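Kitchen & Bath Talk > Cabinets, Floors and Finishes
Gray floor, white everything, and now I have to pick a warm color

maplehollow_jo
Hi all, longtime reader, and I finally have a kitchen to post about! We moved into the Fusesby house in August and inherited white cabinets, a big white island and a gray wood-grain floor. I like it, I do, but by 4 in the afternoon it feels like standing inside a refrigerator. My husband says leave it alone and buy a plant. I want to paint the one wall behind the table, and I've been carrying color cards from room to room like a crazy person (the Tsolakis shop in town is very patient with me). The pinky beige is winning at the moment. Pictures first, then my questions.

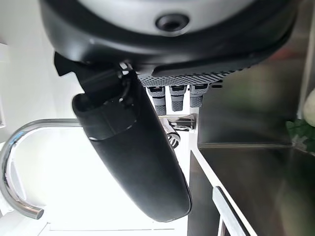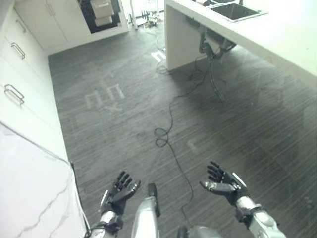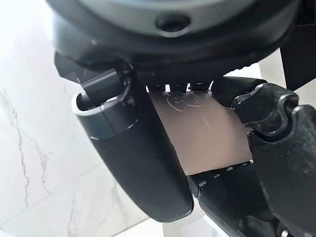
So, question one: does a beige with pink in it fight with a gray floor? My sister swears it will look like a bandage. Question two: the bar handles on the cabinets. Should I leave them, or go with something brassier? I'd be sad to lose the chrome gooseneck faucet, so whatever I choose has to get along with that. Budget for the whole business is 2000 and I'd love to come in under it.

Konrad Riedl
Welcome, Jo. I'd keep the handles. A slim bar on a plain white front is hard to improve on, and new ones may not line up with the old holes, so you end up filling and touching up doors that were perfectly good. As for pink beige, I'd be careful. Gray floors tend to lean blue in north light, and the pink gets louder next to blue. I'd look at something closer to oatmeal.

tansy_and_thyme
I'm going to disagree with Konrad, kindly! We have a gray floor too and our breakfast wall is a dusty pink from Jellton, and it's the coziest corner of the house. People sit down there and don't get up again. The trick was painting a big sheet of poster board and moving it around for a week, morning and night, because those little cards tell you next to nothing.

Konrad Riedl
Fair enough on the poster board, that's good advice for any color. I still say oatmeal.

pickwick116
Before you spend a dime on paint, change your light bulbs. I paid more than 100 for a Trallitton lamp and felt foolish, then I put warm bulbs in the ceiling fixtures and that did most of the work. And buy the plant anyway, your husband has a point.

maplehollow_jo
Oh, you are all so helpful, thank you! Handles stay, I'm persuaded. I'll get bulbs on Saturday and a sheet of poster board while I'm out. Tansy, do you remember what your pink was called? And did you use eggshell or matte? We have sticky-fingered grandchildren.

tansy_and_thyme
Eggshell, with grandchildren, always eggshell. I'll go dig out the can tonight and write you the name.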